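Recording two-handed demonstrations for a mug-hanging task

Part 3 of the bench notes. Part 1 covers building the hand-held grippers and part 2 covers the tracking setup. It is assumed that both grippers already report a pose and a jaw opening to the logging machine, and that the clocks agree.

What you need

Two hand-held grippers, left and right
A pale, matt board large enough to cover most of the table
A mug tree with a round, heavy base
A handled object that fits between the jaws
The Udex logger, or anything else that writes one file per attempt

Setting the table

Lay the board flat and push the corners down. A lifted corner shifts under the stand and spoils the start position. Put the stand near the middle and mark the rim of its base lightly in pencil, then move it on purpose between batches. We use 9 start positions. If the stand always sits in one spot, the policy learns the spot and ignores the stand.

Keep the ceiling lights on and draw the curtains. Daylight changes over a morning and the change ends up in the data. A soft shadow from the gripper itself is harmless, as the gripper will cast much the same one when it is mounted on the arm.

Checking the wrist view

Before each batch, open the jaws fully over a clear part of the table and look at the live picture.
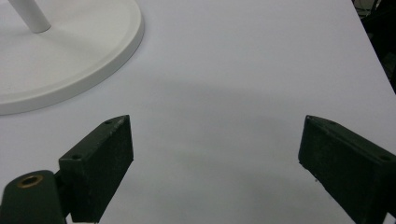 Both fingertips should be visible at full opening and at full close. If a tip drops out of view at either limit, the camera mount has slipped; loosen the two screws, reseat it and run the jaw calibration again. Do not correct this in software. The Mikkelsen crop script will accept an offset, but batches recorded with different offsets do not mix well in training.

Wipe the lens at the same time. A fingerprint is hard to notice live and very obvious after 40 files.

Recording an attempt

1. Hold both grippers clear of the stand with the jaws open. Press record and wait for the tone.

2. Take the object with one gripper. Grip it so that the handle is free to meet a hook.

3. Move to the stand at an even speed. Fast movements blur the wrist view and the tracker loses markers. Very slow ones fill the file with near-identical frames.

4. Bring the second gripper to the base if the stand needs steadying. Leave it out of the way otherwise, but keep it inside the tracked area.

5. Line the handle up with a hook, lower it, and open the jaws only when the hook has the weight.

6. Back away along the line you came in on. Stop recording once both grippers are clear. 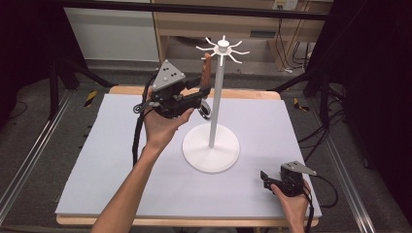 Left: gripper with the handled object next to the pole. Right: second gripper with its fingers towards the base.

Cables deserve some care. Route each one off its own side of the table, with enough slack to reach the far side of the stand. A cable that pulls tight puts a small jerk into the trajectory, and the jerk is learned along with everything else.

Mistakes

Keep an attempt in which you miss the hook and then recover. Tag it "recovered". Discard an attempt if the object is dropped, if the stand falls, or if a bare hand touches either of them during recording.

How many

Our first usable policy came from 140 attempts with a single object. It failed whenever the stand was moved outside the marked positions. With 520 attempts over the 9 positions it coped with most placements on the board. Vary the hook as well, and write the hook number in the file notes, counting clockwise from the pencil mark on the base.

Export

Run the Vostum converter on the whole folder and read the rejection log. The usual causes are a gap in tracking, a jaw reading stuck at one value, and a file stopped before the release. Re-record the missing start positions before moving the table. Part 4 covers training.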